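Kutmont Dome Port Underwater Housing, 2nd version

Item 1268
In stock at the Warthorpe warehouse

The Kutmont housing lets you take a mirrorless camera under water for reef, wreck and open-water work. It was first made for a small group of divers who photograph sharks and rays, and most of the changes in this version come from their notes. The body is machined aluminum with a hard black finish. The dome port, the handles and the tray are all included in the price.

What is in the box

Housing body with rear door
Dome port with neoprene cover
Two handles and tray
Main O-ring, fitted, and one spare
Tube of O-ring grease
Vacuum pump and gauge
Wrist lanyard
Printed manual in English and German

The camera, lens, strobes and strobe arms are not included.

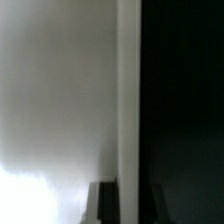 The dome port is the part people ask about most. A flat port makes everything under water look closer and narrows the angle of the lens. The dome keeps the full angle, so you can get near a large animal and still fit it in. It also makes over-under shots possible, with half the port above the surface. For that kind of shot the dome needs to be clean. Dip it before each try and the drops will run off more evenly.

The port locks with a quarter turn and a sliding catch. You can change ports with wet hands, but do it on land and with the door shut.

Controls

Every button on the camera back has its own plunger. The shutter lever sits under the right index finger and has a half-press stop you can feel through a 5 mm glove. The zoom knob is on the left side. On the first version the zoom knob was small and stiff, and cold-water divers had trouble with it. The new one is wider and has deeper grooves. First-version owners can order the new knob as item 1294 and fit it at home with a hex key.

The playback button is now lower on the door, where it is harder to hit with your thumb by mistake.
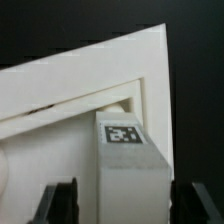
Before you dive

Open the door and take out the main O-ring with your fingers or a plastic pick. Do not use metal tools. Wipe the groove with a lint-free cloth and look for sand and hair. Run a small amount of grease along the ring until it shines, put it back and close the door. Pump the housing down until the needle reaches the green area, then leave it for 20 minutes. If the needle has moved, open the housing and start over.

The leak alarm runs on one coin cell. It beeps once when you switch it on. Two beeps mean the battery is low – change it before the trip.

After the dive, soak the housing in fresh water for at least half an hour and work each button while it is under. Do not leave it in the sun on the boat deck. Do not share a rinse tank with weight belts or loose gear, as the dome scratches easily.

From our customers

"I used it for nine days with blue sharks. A few of them bumped the dome and one mouthed it. There is a light mark near the edge that doesn't show in the pictures." – Aidan Ó Riain

"Heavier on land than my old one, fine in the water. I added a float to each arm. The manual should say more about trim." – Raluca Iordache

"Good shutter lever. I would like a second strobe socket." – Benedikt Kaufmann, Lindau

The second socket is a factory option. Ask for it when you order. It cannot be added later.
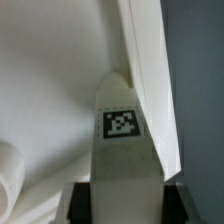

Spare parts and service

Main O-ring, single: item 1715
Zoom knob, wide: item 1294
Dome covers, handles and catch springs can be ordered by email.

We suggest a full service every two years or after 100 dives, whichever comes first. All plungers are taken out, cleaned and given new seals, and the housing is pressure tested before it goes back to you. Service is done in Warthorpe by Saoirse Foley and Pádraig Mulligan. Allow three weeks, and longer in December, when a lot of people send gear in before winter trips. Take the camera out first and pack the dome with its cover on.

Warranty

The housing is covered for two years against faults in materials and workmanship. The warranty does not cover flooding, or damage to a camera or lens inside the housing. We recommend separate insurance for those – Scanlon and other dive gear insurers will ask for the serial number, which is engraved under the tray.

Scratches on the dome are treated as wear. Light ones can be polished out during a service at no extra charge. Deep ones usually mean a new dome.

Prices and stock checked July 11, 2026.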